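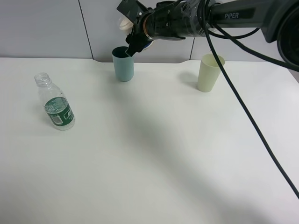
Why Do Bottles Have Necks and Cups Don't?

Hello again, curious people! I'm Sewwandi Marikar and I write the Everyday Things pages for Flurley. This October I asked you to send me questions about stuff you can find in your own kitchen, and a reader called Slavica Atanasov sent me a brilliant one. She wanted to know why a bottle gets skinny at the top when a cup stays wide all the way up. They both hold a drink, so why aren't they the same shape?

I love this question. I'd been drinking out of both my whole life and had never stopped to wonder. So let's have a proper look.

Start with the cup

A cup is made for drinking now. You fill it, you sip it, you put it down and somebody washes it up. A wide top makes all of that easy. You can pour into it without much aim, you can drop in a slice of lemon, and you can get a sponge right down to the bottom.

Lots of cups are a bit wider at the top than at the bottom. The word for that is tapered (say it TAY-perd). Find a stack of plastic picnic cups and you'll see one good reason for it - they slide inside each other! If the sides went straight up and down, each cup would just sit on the rim of the one below, and your cupboard would be full in no time.

The trouble with a cup comes when you try to walk upstairs with it. Slosh! All that water has a big wide opening to escape from.

Now the bottle

A bottle is made for drinking later. It has to travel in bags and on bikes and roll around under car seats, and the drink has to stay inside the whole time. So the top squeezes in to make a neck. A small opening only needs a small cap, and a small cap is easier to twist on tightly.

The sloping part between the neck and the body is called the shoulders. (Bottles have necks, shoulders, mouths and bodies. No knees, sadly.) When you tip the bottle to pour, the shoulders guide the water towards the mouth, so it comes out in a stream you can aim.

If you take the cap off a plastic water bottle and run your fingertip round the outside of the neck, you'll feel thin raised lines. Those are the threads. They're a slope wrapped round and round, a bit like a helter-skelter. The cap has matching lines on the inside, and as you twist it the two slopes slide along each other and pull the cap down snug. Screws work in just the same way.

What about the ridges?

Have a gentle squeeze of a thin plastic bottle. Crinkle crinkle! Thin plastic bends very easily, so bottle makers often add ridges, called ribs. You can see why with a sheet of paper. Hold it flat by one edge and it flops over. Fold it into a zigzag like a fan and hold it by one end of the folds, and suddenly it sticks straight out. It's still the same paper, only now it has folds to make it stiff.

And why does it go glug?

This is my favourite bit. When water leaves a bottle, air has to go in and take its place. In a cup there's loads of room for both, so the water pours out quietly. In a bottle with a narrow neck they have to take turns. Out goes some water, in goes a bubble of air, out goes some more water. Each big bubble makes a glug.

Try it yourself

You'll need an empty plastic bottle, a plastic cup, a jug of water and a washing-up bowl. Do this over the bowl or outside, please. I did it on the rug the first time and my socks were soaked.

1. Fill the bottle from the jug. Tricky, isn't it? Now fill the cup.

2. Turn the cup over above the bowl and listen.

3. Turn the bottle straight upside down and listen again. Say "glug" along with it if you like (I always do).

4. Fill the bottle once more. This time, as you turn it over, swirl it round in circles. You should get a little whirlpool with a hole down the middle. The air goes up through the hole while the water runs down the sides, and the bottle empties faster and with hardly any glugging.

My bottle took a few goes before I got a good whirlpool, so don't give up if yours is a bit wobbly.

A word to take away

The amount a bottle or cup can hold is called its capacity. We often measure it in millilitres, and there are 1000 of them in a litre. A great big bottle of squash might say 2000 ml on the label, and that's just another way of writing two litres. Have a hunt through the kitchen and see which thing has the biggest capacity. I'm fairly sure mine is the soup pan.

Next time I'll be answering a question about why spoons make your face go upside down. Bring a spoon!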